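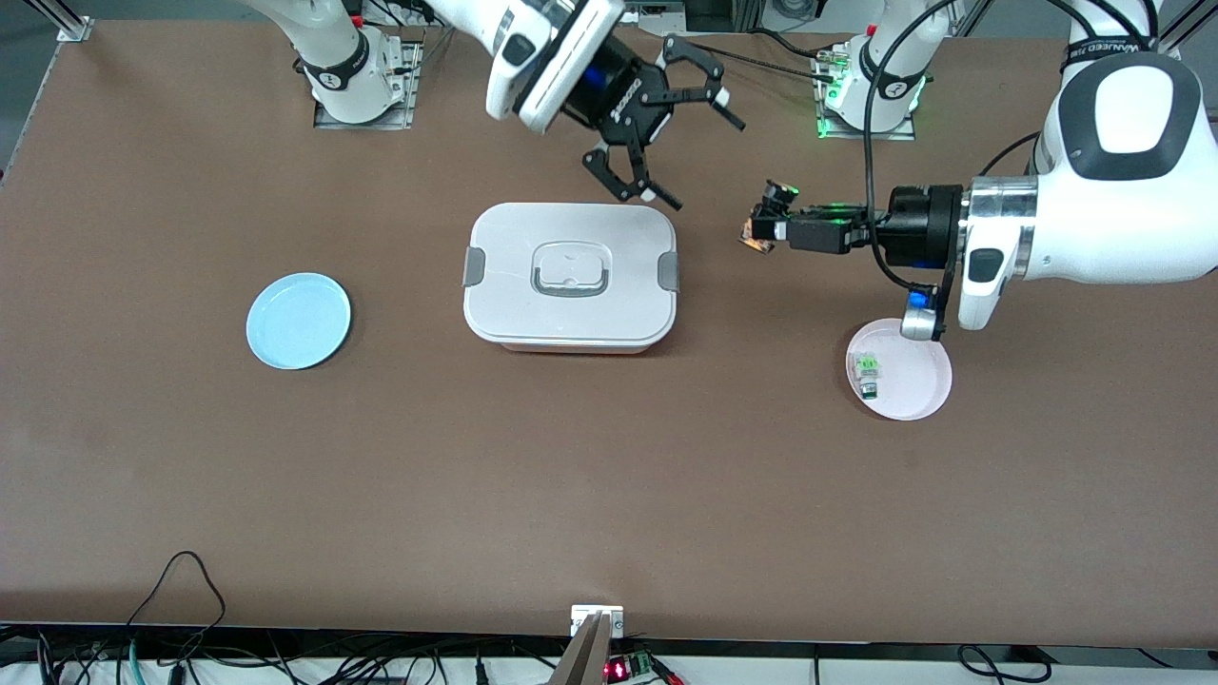 Two-arm lunch box task, how much should I vary between demos?

Posted by fistivska in Data collection

I'm putting together a set of demonstrations for a two-arm setup. The task is a lunch box with a latch at each side. Open both latches, lift the lid off, take the item from one plate and put it in the box, lid back on, latches shut. There are two plates, one either side of the box, and only one has anything on it at the start.

So far I have 1,244 episodes, all by teleoperation, from two operators. The policy does the plate part fine. It is poor at the latches. The left latch opens most of the time, the right one hardly ever, and when it misses it carries on and tries to lift the lid anyway.

I kept the box in nearly the same spot for all of them because I thought that would make it easier to learn. Was that a mistake? And should I be throwing away the episodes where the operator missed a latch and had another go? There are a lot of those and I'd rather not redo them.

Oda
Keep the second tries. If the operator missed, backed off and then got it, that is the only place the model can learn what to do after a miss. Yours lifts the lid regardless, which sounds to me like it has never seen anyone stop and go back. The ones I would drop are where the operator gave up, or knocked the box far enough that somebody had to reach in and straighten it.

On the position, yes, I'd move it. Not by much to begin with. We did a similar job at Lellham with a tool case and shifted it a few centimetres each time, plus a small turn either way. We marked 9 start positions on a paper sheet, put the sheet over the table to place the case, then took it away before recording. It's slow for the first hour and then you stop noticing.

Also swap the plates over and change which one has the item on it. If it is always on the same side the model may just learn to go to that side.

For the right latch, watch 19 or so of the failed runs at half speed before you record anything new. Check whether the gripper hides the latch from the fixed view at the moment it closes. If it does, more demos won't help much and you need to look at the wrist view, or have the operators come in from a lower angle - whichever is less trouble.

gikomitz
just get more data. 1,244 isn't a lot for two arms

fistivska
Thanks both. I watched the failed runs this afternoon. The gripper does cover the right latch, and the two operators also do it differently. One pushes up from underneath and the other pulls from the top edge. I hadn't written down which way it should be done.

Oda
That will be a good part of it. Pick one way, write it down and have both of them practise it before you record. Then collect the latch on its own as a short task, starting with the gripper already near the box. You get through far more of those in a morning than full episodes. We mixed ours in at 7 short ones to each full one and cut that down later on. Keep the operator name in the episode notes as well, so you can split them if you need to.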